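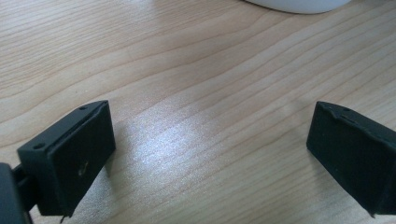 Section 5: Recording a death in custody

Use this section when you are adding a death in police or prison custody to the Floltach case register. It covers opening the record, entering the official account, entering accounts from the family and other witnesses, and sending the record for review. Sources and attachments are covered in Section 3.

You need an account with Recorder rights. If the New Case button is grey, your account is set to Reader and your group's coordinator must change it.

CAUTION: Do not type the name of a witness into any free text box. Free text is included in the monthly export that goes to partner groups. Witness names belong only in the Protected tab.

Opening the record

1. Sign in and choose your district from the list at the top left. Recorders in Bekport and Tostberg share one list, so check that the district shown is the one where the death took place. It may differ from the one where the person was arrested.

2. Search for the person before you open anything new. Try the family name, then the given name, then the date of death. Spellings vary a good deal between newspapers, court papers and hospital papers.

3. If there is a match, open it and go to "Adding to an existing record" in Section 6. If there is none, press New Case.

4. Enter the name as the family writes it. Put every other spelling in the Also Known As box, one to a line.

5. Enter the date and place of death. If the date is disputed, tick Disputed and enter both dates. Do not pick the one you think more likely.

6. Press Save. The register gives the record a number, for example TO-111. Write this number on any paper documents you hold.

Note: A record that has been saved cannot be deleted by a Recorder. If you open one by mistake, change its status to Withdrawn and give a short reason.
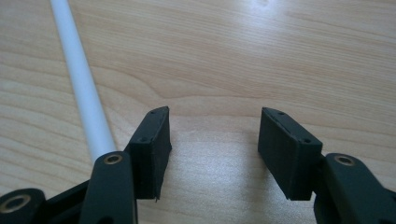
Entering the official account

7. Open the Official Account tab. Choose the body that issued the account: police, prison service, prosecutor, coroner or other.

8. Copy the stated cause of death word for word, in the original language, and put it in quotation marks. Phrases such as "exchange of fire", "sudden illness" or "fell while trying to escape" must be kept exactly as issued. The register is searched for these phrases, and a reworded entry will be missed.

9. Add a translation in the box underneath if the original is not in English. Mark who made it.

10. If a second statement is issued later, press Add Statement. Never type over the first. Changes between one statement and the next are often the most useful thing in the file — in the Moradi record, the stated time of death moved twice, and this only came to light because all three versions had been kept.

Entering other accounts

11. Open the Protected tab. The system will ask for your password again.

12. Press New Account and choose the type: family, fellow detainee, medical staff, lawyer, bystander or other.

13. Ask for consent before you write anything down, and choose the level the person has agreed to. Level 1 is internal use only. Level 2 allows use in reports without a name. Level 3 allows use with a name.

14. Enter what the person saw or heard themselves. Anything they were told by someone else goes in the second box, marked Reported.

15. Read the entry back to the person, or send it to them by a safe route, and record the date on which they agreed it.

CAUTION: Consent can be withdrawn at any time. If this happens, set the level to 0 the same day and tell the review desk by telephone. Do not use email.

Note: Leave the age and occupation boxes empty if you do not have the information. "Unknown" is counted as an answer and will spoil the figures.

Sending for review

16. Go to the Summary tab. Fields shown in red are required. Fields shown in amber can wait.

17. Check that there are at least two separate sources. Two newspapers carrying the same agency report count as one source.

18. Press Send for Review. The record is locked while the reviewer has it, normally for 5 working days.

19. If it comes back with queries, answer each one in the box beside it and send it again. Do not open a fresh record.
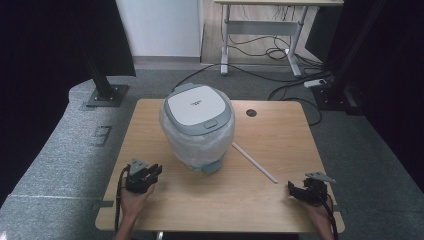

Rice cooker in a clear plastic bag, on a light wooden table.

Records from before September

Records made in the old spreadsheet have been moved across, but the Official Account column was cut short at the end of its first line. If you come across one of these, enter the full wording again from the original paper and add the note "restored" with your initials.

Questions about this section go to Ehsan Azimi at the review desk. Give the record number and the tab, and leave out the name of the person who died.

Section last revised December 24, 2023.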